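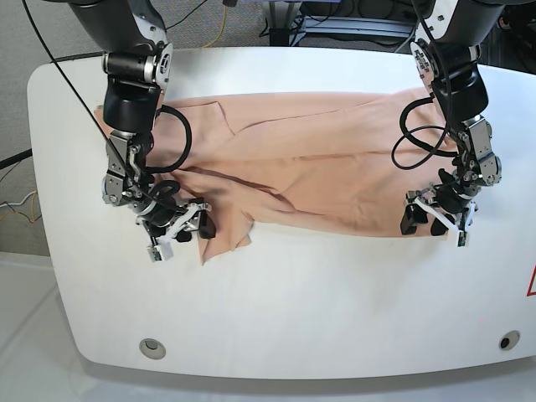

Kanokwan Kamolrat wrote to us after our November piece on closets to say that folding is the part of laundry she would gladly pay somebody else to do, and that she has never once managed a collar. I read her letter out loud to Usa Nuchit at Wattanapong, the mending and secondhand clothing shop she has run for long enough that people now bring in the jackets their mothers bought from her, and she laughed so hard she had to put down her tea.

"Oh, the collar, everybody hates the collar," she said. "But they start with it! They lay the thing down any old way and go straight for the collar, and of course it fights them."

Usa likes to let a garment spread out first. She has strong feelings about this, and she told me about them at some length (I didn't mind at all, it was raining and there was cake). The peach-colored piece on the white table suited her very well as a subject, with its pointed flap lying crisp at one end and a long crease running on the slant through the middle.

"See, that long one, I wouldn't pull at that," she said. "People grab a corner and yank, and they get a new crease next to the old one. You put your palm down flat and you go outward, slowly, like you're smoothing a bed for a child. Then you find your straight edge, the hem usually, and you let the hem tell you where the rest goes."

The building dates from 1903 and was a pharmacy for most of its life, and Usa still keeps buttons in the old drawers. Last year the shop took in 832 pieces of clothing, she told me, reading from a ledger with a cracked spine, and 232 of them needed nothing more than a wash and a proper fold before they could go out on the shelves. I asked if that surprised her.

"It made me a little sad, to tell you the truth. Somebody thought those were finished! They'd been balled up in a bag, that's all."

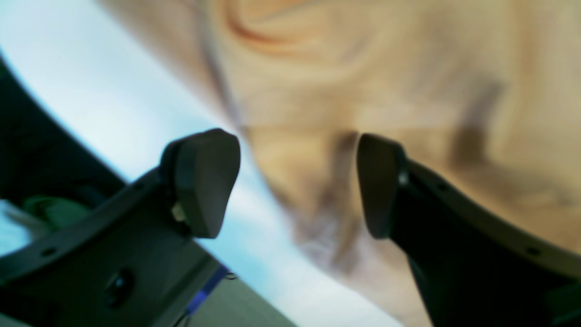 Pale wood with a swirl in the grain.

We got to talking about surfaces, and it was a while before we got off them again. Usa learned on her aunt's kitchen table, which was oak and had a split down one side that caught on knits, and she has been fussy ever since. She likes a light-colored top because dark thread shows up on it, and she likes rounded corners - "for the sweaters, and for my hip."

Her partner in the shop, Ju-won Lim, came through with a stack of shirts about then and disagreed with nearly everything. He folds in the air, standing up, chin holding the collar, and he says he's faster. Usa allowed that he is faster.

"And then I refold them," she said.

Soft, stretchy fabrics are where she asks people to be patient. She folds them in thirds lengthwise, sleeves in, and then only two more times, loosely. Anything with a lapel goes on top of the pile, and she won't be argued with about that.

Before I left I asked what I should write back to Kanokwan.

"Tell her to do the collar last," Usa said, "and tell her to bring it in if it's still bad. I'm here until six."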